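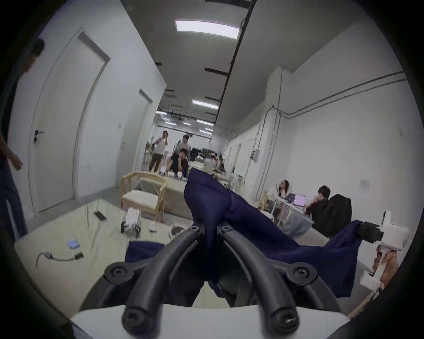 本页最后更新:2018年9月

Morkness 衣物洗护说明文本集 数据说明

一、概述

Morkness 衣物洗护说明文本集(以下简称“本数据集”)收录成衣及家用纺织品缝入标、吊牌和包装插页上的洗护说明文字,共955条记录。每条记录对应一件制品上的一套完整说明,包含原文转写、规范化中文译写、洗护动作标注以及来源登记信息。本数据集为纯文本资源,以制表符分隔文件和逐行结构化文件两种形式发布,两种形式内容一致。

洗护说明属于篇幅极短、约束极强的实用文体。其句子多无主语,常以动词或否定词开头,同一意思在不同地区、不同年代的标签上有多种写法。例如“不可漂白”一义,在来源材料中可见“不可漂白”“勿漂”“禁用漂白剂”“请勿使用氯漂”等形式,其中末一形式的含义范围与前三者并不完全相同。此类差异对术语整理、翻译记忆库建设和消费者信息研究均有参考意义,既有的通用语料对其覆盖较少,本数据集即为填补这一部分而编制。

编制工作由 Prikumov 纺织文献室主持,Trundov 语言资源组承担转写与标注。数据负责人为 Petro Zakharchenko,标注规范由 Myroslav Kobzar 起草并维护。

二、适用范围

本数据集面向以下用途编制:

洗护术语的对照与归并研究;
短文本分类与信息抽取方法的评测;
翻译质量检查中的术语一致性核对;
标签文字的历时比较,但须注意本文第八节所列限制。

本数据集不适用于为具体衣物给出洗护建议。记录中的说明文字均按标签原样转写,编制方未对其是否符合制品的实际纤维成分作任何检验。使用者不应将任何一条记录视为对某种面料的权威处理方法。

本数据集同样不宜用作法规符合性判断的依据。各地对洗护标识的强制要求不同,且屡经修订,来源材料中有相当一部分早于现行要求。

三、文件组成

发布包内含下列文件:

records.tsv
主文件,每行一条记录,首行为字段名。

records.jsonl
与主文件内容相同的逐行结构化版本。多值字段在此文件中以数组表示,在主文件中以竖线分隔。

terms.tsv
术语归并表。左列为来源材料中出现的原形,右列为归并后的规范形,第三列为归并依据编号。

split.tsv
训练与测试划分表,按记录编号列出。

guideline.txt
标注规范全文。

changes.txt
历次修改说明。

所有文件采用 UTF-8 编码,不含字节顺序标记,换行符统一为单个换行字符。来源材料中的全角标点予以保留,半角与全角混用的情形不作统一,以便使用者自行决定处理方式。

四、字段说明

record_id
记录编号,由来源代码与顺序号组成。编号一经分配不再复用。被撤回的记录,其编号在修改说明中列出。

source_type
来源载体,取值为“缝入标”“吊牌”“插页”之一。同一制品兼有多种载体且文字不同的,择其最完整者入库,其余版本写入 variant_text 字段。

item_class
制品类别,取值为“上装”“下装”“内衣”“针织品”“床上用品”“帘幕”“其他”,共七类。T恤、衬衫等归入“上装”;毛衣、针织开衫归入“针织品”;无法判定的归入“其他”,不作推测。

fiber_text
标签所载纤维成分文字,照原样转写。标签未载的,本字段留空。

raw_text
说明文字原文。标签上的换行以斜线表示。字迹磨损不可辨认之处以方框符号表示,每个方框代表一处不可辨认的连续片段,不代表字数。

norm_text
规范化译写。原文为中文的,仅作术语归并和标点整理;原文为其他语言的,译为中文后再行归并。

actions
洗护动作标注,多值字段。取值及定义见第五节。

era
年代段。按标签印制信息或入藏登记推定,无法推定者填“不详”。

note
备注。由标注人员填写,供复核时参考,不建议作为模型输入。

五、洗护动作标注

标注对象为说明文字中所表达的动作及其限制条件。每一动作由三部分组成:动作名、极性、条件。

动作名包括水洗、漂白、干燥、熨烫、专业清洗、绞拧、存放。其中“干燥”包含悬挂晾干、平铺晾干和翻转干燥三种方式,以方式子项区分;“绞拧”单列,原因在于来源材料中该动作常与水洗分句书写,且在部分标签上仅有此一句。

极性分为允许、禁止、建议三种。“可”字句一般标为允许,“勿”“不可”“禁”字句标为禁止,“宜”“最好”“建议”字句标为建议。“须”“必须”字句标为允许,并在条件中注明强制。对于“须”字句的处理,标注组内曾有不同意见,最终按上述方式执行,理由见标注规范附注。

条件用于记录温度、时长、用具、翻面要求、同色要求等。温度照标签所载转写,不换算单位。标签写“温水”“冷水”而未注明数值的,条件中照录文字,不补数值。

标注示例如下,示例文字取自规范附录。

原文:40度以下手洗/勿绞/反面阴干
动作:水洗,允许,方式为手洗,温度上限40度
动作:绞拧,禁止
动作:干燥,允许,置于阴处,反面朝外

原文:深色衣物请单独洗涤/首次洗涤可能有浮色
动作:水洗,建议,单独洗涤
备注:后句为提示性文字,不标动作

原文:熨烫时请垫布/印花部位勿直接熨烫
动作:熨烫,允许,垫布
动作:熨烫,禁止,部位为印花

同一动作在一条记录中可出现多次,条件不同即分别标注。两句意思互相矛盾的,各按字面标注,并在备注中写明“内部矛盾”,标注人员不得自行取舍。 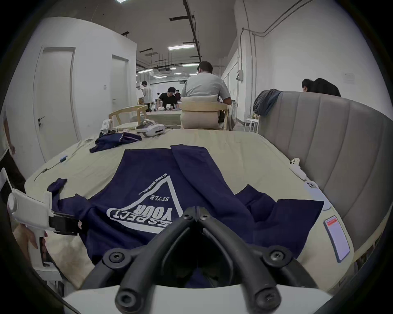
提示性文字与动作文字的区分,是标注过程中争议较多的一项。凡仅陈述现象而未要求使用者作出行为的,按提示性文字处理,例如“轻微缩水属正常现象”。凡陈述现象并由此要求使用者作出行为的,仅对后半部分标注,例如“本品易起球,请翻面洗涤”中,标注“水洗,建议,翻面”。句中仅有图形符号而无文字的,不在本数据集收录之列;图形符号与文字并存的,只收文字。

装饰性文字、品牌口号、产地、尺码及货号不属于洗护说明,转写时一律略去。制品表面印制的图案文字亦同。

六、来源与采集

来源材料分为两部分。第一部分为 Prikumov 纺织文献室历年入藏的标签散件及附有标签的制品,入藏时已有登记卡,年代和制品类别多可据卡查得。第二部分为面向公众征集所得,由提供者将已剪下的标签寄送或送交,征集期间未收取完整衣物。

征集材料的登记项较少,提供者仅需说明标签取自何种制品。提供者的姓名、住址及联系方式不进入本数据集,登记原件与标签分开保管,编制完成后按文献室的保管规定处理。标签背面偶有手写姓名或洗衣房编号,转写时不予收录,亦不以方框符号标示。

每件标签先登记,后转写。转写由一人完成,另一人对照原件逐字核对。两人对字形判断不一致的,提交 Myroslav Kobzar 裁定;裁定仍不能确认的,按不可辨认处理。外文标签的转写保留原有拼写错误,译写时按可推知的意图翻译,并在备注中写明。

来源材料中有若干标签为同一厂家同一批次所印,文字完全相同。此类材料仅收一条,重复件的登记号并列于备注。文字相同但厂家不同的,分别收录,不予合并。

七、标注流程与一致性

标注使用 Huet 标注工具进行。该工具由 Trundov 语言资源组自行维护,不随本数据集发布;其导出格式已转换为通用格式,使用者无须安装任何专用软件。

正式标注之前安排了试标。试标材料为40条记录,覆盖全部制品类别和全部来源载体,由全体标注人员各自独立完成,随后集中讨论分歧。试标暴露的问题主要有三处:其一,“阴干”究竟指阴凉处晾干还是指避免日晒,各人理解有别;其二,“干洗”与“专业清洗”是否等同;其三,条件是否可以跨句继承。

第一处的处理为照录“置于阴处”,不再细分。第二处的处理为将“干洗”列为专业清洗的方式子项,标签仅写“请送洗衣店”的,标专业清洗而不标方式。第三处较为复杂。标签文字常以一句总领其后数句,例如“以下操作均请翻面进行”。规范规定,此类总领句的条件由其后各动作继承,至出现新的总领句或全文结束为止;无明确总领标志的,条件不得跨句继承。

试标材料在规范定稿后重新标注,并入正式数据。全部记录均经初标和复核两道工序,初标与复核由不同人员承担。测试部分的记录另加一道独立标注,三份结果不一致的,由标注规范负责人书面裁定,裁定意见收入标注规范附录。

编制方未发布单一的一致性数值。各动作的难度相差甚大,水洗与漂白两项分歧较少,干燥与存放两项分歧较多,合并为一个数值容易掩盖这一情况。需要原始标注对照的研究者,可按第十一节所列方式申请。

八、已知限制

来源分布不均衡。文献室入藏材料以上装和床上用品为多,帘幕类材料较少。征集材料受提供者日常穿着习惯影响,贴身衣物的标签因洗涤频繁,磨损程度通常较高,不可辨认之处也相应增多。

年代推定存在误差。部分标签并无印制信息,入藏登记所载为入藏时间,可能明显晚于制品的生产时间。era 字段应视为参考,不宜据以作精确的历时统计。

转写不保留版式。字号、颜色、排列方向以及文字与图形符号的相对位置均未记录。研究标签设计或可读性的使用者,需另行查阅原件。

译写带有编制方的判断。外文标签中的若干用语在中文里没有固定对应,例如表示“不费力熨烫”或“轻柔程序”的各类说法,norm_text 字段中的译法仅为可行译法之一。对此有疑问的,应以 raw_text 字段为准。

标签内容可能有误。来源材料中确有纤维成分与洗护要求明显不相称的情形,例如标示为羊毛而未对水温作任何限制。编制方照录此类文字,未作更正。

九、划分方式

测试部分为200条记录,其余记录为训练部分。划分以厂家为单位进行,同一厂家的记录不会同时出现在两部分之中。厂家不详的记录全部归入训练部分。编制方未另设开发部分,使用者可自训练部分中自行划出,建议同样以厂家为单位,并在发表结果时说明划出方法。

厂家名称本身不随数据集发布,划分表中以代码表示。该代码仅用于核对划分是否正确,不应作为特征使用。

评测时建议按动作名分别报告准确率与召回率,并单列极性判断的结果。极性误判在实际应用中的后果较重,将“不可漂白”误为允许漂白,其影响远大于遗漏一项温度条件,两者若以同等权重计入总分,所得数值的参考意义有限。仅以完全匹配为标准的评测过于严格,条件文字的细微出入即会导致整条记录判错,可作为补充指标报告。

十、术语归并

术语归并表供规范化译写使用,亦可单独引用。归并遵循以下原则。

含义范围相同的各种写法归并为一形。归并后的规范形取来源材料中使用较多、且在现代书面语中通行的写法。

含义范围有宽窄之别的,不予归并。前述“请勿使用氯漂”仅排除含氯漂白剂,与“不可漂白”分立为两条。“低温熨烫”与“温熨”在部分标签上所指相同,在另一部分标签上则分属两个档次,因证据不足,暂行分立。

旧式用语保留原形。来源材料中的“火斗”“浆洗”等词,归并表中另附现代说法,但不以现代说法取代。“浆洗”一词含上浆与洗涤两个动作,标注时仅标水洗,上浆一项写入备注。

方言写法较为零散,主要见于小型作坊自印的吊牌。凡能由两名以上标注人员确认含义的,予以归并;不能确认的,列入归并表末尾的待定部分。待定部分的条目可能在后续版本中调整,引用时请注明所用版本。

归并表不收品牌自创的工艺名称和面料商品名。此类名称在说明文字中出现时,原文照录,译写亦照录。

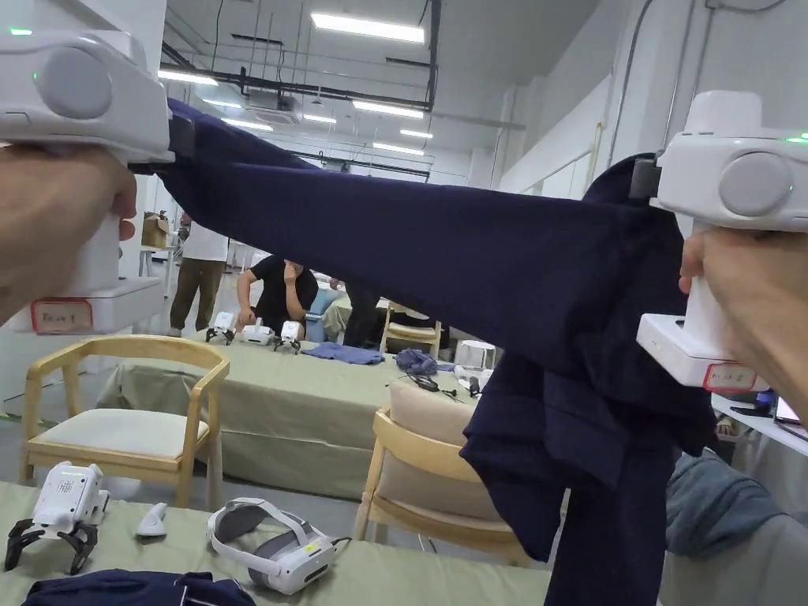

同一件衣物的缝入标与吊牌说法不一致时,应以哪一处为准?

数据集以文字较完整的一处作为 raw_text,另一处存于 variant_text,二者之间不判定正误。两处文字完整程度相当的,取缝入标入主字段,动作标注亦仅针对主字段进行。需要比较两种载体的使用者,应自行对 variant_text 进行标注,标注规范可直接沿用。

十一、获取、许可与引用

本数据集的文本与标注供研究和教学使用,使用者可复制、改编,但须注明来源并保留本说明。用于商业目的的,应事先取得 Prikumov 纺织文献室的书面同意。标签原件的影印件不在发布范围之内,研究者可到馆查阅,查阅须提前登记,并遵守文献室的阅览规则。

原始标注对照材料可供申请。申请应写明研究题目、拟使用的字段和保管方式,由数据负责人 Petro Zakharchenko 受理。申请材料不齐的不予退回,将通知申请人补齐。

引用时请使用下列格式:

Prikumov 纺织文献室、Trundov 语言资源组编:《Morkness 衣物洗护说明文本集》,并注明所用版本及取用的文件名。

仅使用术语归并表的,请在引用中写明“术语归并表”,避免读者误认为使用了全部标注。

十二、维护与更正

更正每年集中处理一次,于12月汇总发布。影响测试部分标注的更正,除写入修改说明外,另附更正前后的对照,以便已发表结果的核对。拼写、标点等不影响标注的更正,仅在修改说明中列出记录编号。

报告错误时请提供记录编号、字段名、现有内容和建议内容。针对 raw_text 字段的更正,编制方须重新核对标签原件方可受理;针对 norm_text 字段的更正,请附理由或用例。对年代推定提出异议的,请尽可能提供同厂家、同式样标签的印制信息。

标签提供者如要求撤回所提供的材料,可凭登记回执提出,无须说明理由。撤回后,相应记录自下一版本起删除,编号停用,已下载旧版本的使用者应同步删除该记录。以标签丢失登记回执为由提出的撤回要求,由文献室核对保管的登记原件后办理;登记原件已按规定销毁的,请提供标签所载文字及寄送时间,由数据负责人另行核实。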